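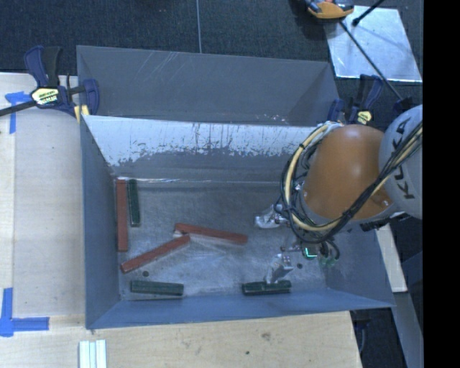 ## Bin cell check, Saturday session (fill in before the arm is powered)

Hello again, Nakelside team! Matilde Figueiredo here, with the sheet for the sorting project. Please do it in pairs, one reading aloud and one with hands and eyes on the hardware, and swap halfway so you both get to do some of each. My comments from going through it myself are under each item. They're longer than they need to be, as usual, and you're welcome to skim the ones you've heard me say before.

Mark each line **OK**, **Fix** or **Ask**. An "Ask" is a perfectly good answer and I would much rather see three of those than one hopeful OK.

### A. Before you reach into the bin

- [x] **Arm stopped, teach pendant on its hook, key with the person doing the reaching.** OK
 *Comment:* A lit indicator on the gripper tells you the gripper has power and nothing at all about whether the arm is free to move. Check the pendant and the key, every time, even if you only want to nudge one stick.
- [x] **Sleeves, lanyards, long hair.** OK
 *Comment:* Lanyards go in the tray by the door, please, mine included (I was reminded of this by two ninth graders, and they were quite right).
- [x] **E-stop pressed and released once, with somebody watching the pendant for the message.** OK

### B. Bin and clamps

- [x] **Every bar clamp snug on the rim.** OK
 *Comment:* Try to wiggle the bin itself and leave the clamp handles alone. If the bin moves, the clamp needs another squeeze, and then all the others want checking again, as tightening one tends to loosen its neighbor a little.
- [ ] **Bin lined up with the blue tape corners on the table.** Ask
 *Comment:* I'd like the Barbieri pair to look at this with me. The tape is our only reference if the bin gets bumped, so please don't peel it up or "improve" it, tempting as that is when one end starts to lift. Put a fresh piece over the old one and tell me.
- [x] **Inner walls checked for cracks and sharp spots.** OK
 *Comment:* The scuffs and streaks on the far slope are fine to leave. I did have a good go at them with a damp cloth and some enthusiasm, and then decided that my elbow was worth more. What you're feeling for is a raised edge that could catch a fingertip or a stick.

### C. Sticks and floor of the bin

- [x] **Six sticks in, three reddish-brown and three dark green.** OK
 *Comment:* Scatter them by hand and leave them how they fall. We had a long and very cheerful argument last month about whether this is "fair" to the program, and the answer the group came to is that the Brekavcombe judges won't be lining anything up for us either. Two sticks touching at the ends is a good test for the picking code, so leave those together.
- [ ] **Nothing in the bin except sticks.** Fix
 *Comment:* There's a crumpled white scrap on the floor near the gripper, and something small and pale where the two red sticks meet. Out they come, please, with the arm stopped as in section A. Look over the dark dot on the floor as well. If it wipes off, lovely, and if it doesn't, write "mark" in the margin and we'll carry on.
- [x] **Sticks free of splinters.** OK
 *Comment:* Run a gloved thumb along each one. The sandpaper is in the second drawer.

### D. Arm, cables and gripper

- [x] **Yellow and black cables have slack through the whole picking motion.** OK
 *Comment:* Jog the arm slowly to each corner of the bin and have your partner watch the loop over the orange housing the entire time. You're looking for a cable that goes tight or one that drags on the rim. Slow really does mean slow here, and I promise there's time for it.
- [x] **Gripper parts tight, no wire hanging below the metalwork.** OK
- [ ] **Height above the bin floor confirmed in the Flestadeck script.** Ask
 *Comment:* I found 294 in one copy of the file and 300 in another, both in millimeters and both saved under nearly the same name. Please don't run either of them until we've measured together. Whoever sorts out the file names has my lasting gratitude and first pick of the snacks.

### E. Table and surroundings

- [ ] **Tabletop clear.** Fix
 *Comment:* Move the little stack of white strips at the front edge into the supplies box.
- [x] **Walkway behind the table open.** OK

Two Fix and two Ask, so the arm stays off until I've initialed those four lines. Leave the sheet on the clipboard when you're done and start on your log books while you wait.

Checked by: M. Figueiredo

Student pair: ____________ / ____________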